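3.2 Washbasin station

The washbasin station was set up as the second of the household fixtures considered in this study. It consists of a white vanity with a two-door cabinet, a rectangular basin with a shallow oval bowl, a single-lever chrome faucet, and a wall unit combining open shelves with a mirror. The station was installed in the Piltov test apartment and left in place for the full study period.
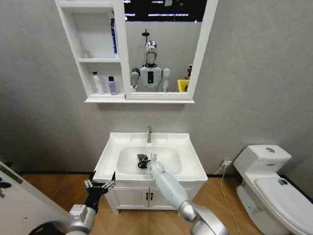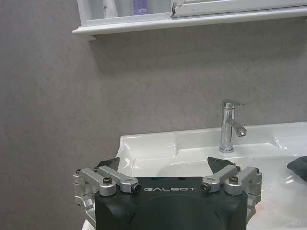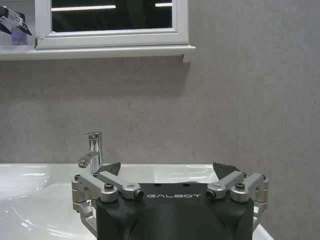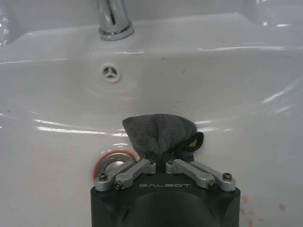

Figure 3. The washbasin station, Piltov test apartment.

Soiling of a domestic basin is uneven. Splashed water carries soap, toothpaste and pigment onto the walls of the bowl, and the residue is left wherever drainage is slow. We therefore divided the bowl into zones and scored each zone separately. Zone A is the back wall, from the rear deck down to the lower edge of the overflow opening. Zone B is the remaining sloping surface of the bowl. Zone C is a ring surrounding the drain. The deck and the faucet base were treated as one additional zone, D, and were scored on a simplified scale (clean or not clean) in view of their small area and the difficulty of judging residue on polished metal.

Zones A to C were scored from 0 (no visible residue) to 3 (continuous film or stain). Isolated speckles were scored 1 regardless of color. A faint stain with no clear boundary was scored 2. Glare on glazed ceramic is a known source of error in visual scoring of this type, as a bright highlight can conceal pale residue completely. Each zone was accordingly viewed from at least 2 directions, and the higher of the scores was retained.

Test soil was prepared from the Prerano recipe, a water-based mixture with a red-brown pigment and a small amount of liquid soap. The recipe was developed for glazed tile and was diluted here to slow its setting on the steeper parts of the bowl. Soil was applied with a dropper and left for 48 hours before each cleaning trial. Residue remaining after a trial was not removed by hand unless the score in any zone had reached 3, in which case the basin was reset with the Nutix descaling procedure and the trial series was restarted. This policy was adopted to reflect ordinary use, in which a basin is seldom returned to a fully clean state between one cleaning and the next.

Items on the wall unit were kept few in number. Earlier work on the Kun layout had shown that crowded shelves lengthen the time spent on a basin without changing the cleanliness of the bowl itself, since most of the added time goes to moving containers out of the way and putting them back. Containers of everyday shape were used, including a pump bottle. Their contents were not controlled. No container was stored on the basin deck during a scored trial.

Lighting was provided by the fixed ceiling lights of the room. Scores taken in March under supplementary side lighting were discarded, as the side light flattened the contrast of pale pink residue in Zone A and produced values consistently lower than those obtained under the ceiling lights alone. The affected trials were repeated in full.

Two limitations of the station should be noted. The overflow opening has a spoked cover, and residue lodged behind the spokes cannot be scored from outside. It was excluded from Zone A, although it may contribute to later staining below the opening. In addition, the narrow strip where the faucet collar meets the ceramic was assigned to Zone D, and a thin line of residue there does not alter the score of the neighboring back wall. Both choices favor repeatable scoring over complete coverage, and values reported in Section 4 should be read with this in mind.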